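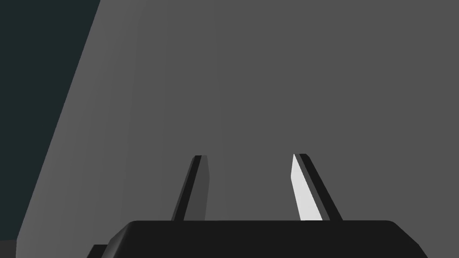

Most gripper comparisons I read are settled before the fingers touch anything. Someone lines up the spec sheets, looks at stroke and closing force, adds a price column, and picks a winner. I spent most of January doing it another way, running two gripper models through the same simulated picks with the view fixed at the palm, and I now think the wrist view should be the first thing a buyer looks at. With two slim fingers leaning toward each other over a plain gray surface, there is very little else to look at, and the differences that matter come up fast. The inner face of the right finger renders almost white while the left one stays a medium-dark gray. A person looks past that. A vision model trained on those views may not.

The two models were the Lenness parallel gripper and the Eren, both on the same arm and both driven by the Ternumeck controller. I ran 3535 simulated picks with the Lenness and 3154 with the Eren. The numbers don't match because I threw out a batch of Eren runs where the controller had loaded the wrong finger offset. I should have caught that sooner.

On paper the Eren wins. It opens wider and closes faster. In my runs it also missed more small parts, and most of those misses came in the last stretch before contact, when its thick fingertips hid the part from the wrist camera. The Lenness is slower, but the part stays in view longer. I would take the slower one for small parts and I don't think it is a close call. For boxes I would go the other way.

People will say that a simulator proves nothing. I half agree. Mine has no dust, no cable drag and no worn pads, and friction is a number I typed in. I would not buy a gripper on simulated success rates alone. But blocked sight lines are geometry, and a simulator gets geometry right if the finger models are right. Ours came from the makers' own drawings — I checked the lengths and the tip widths against the drawings before the first run.

What bothers me more is how rarely makers publish a wrist view at all. Ellau does, for its small arm, with the fingers open, half closed and shut. It took me seven minutes to rule that arm out for one job, and I was glad to have the seven minutes back from what would have been a week of testing. Every maker could do this. The models already exist, and rendering them costs next to nothing.

If you are choosing between two grippers this year, ask for that view before you ask for the force curve. If the maker won't send one, ask for the finger model and render it yourself at your own camera position.

Filed under: Grippers & End Effectors, Opinion

Get new posts by email. We send one newsletter a month and you can unsubscribe at any time.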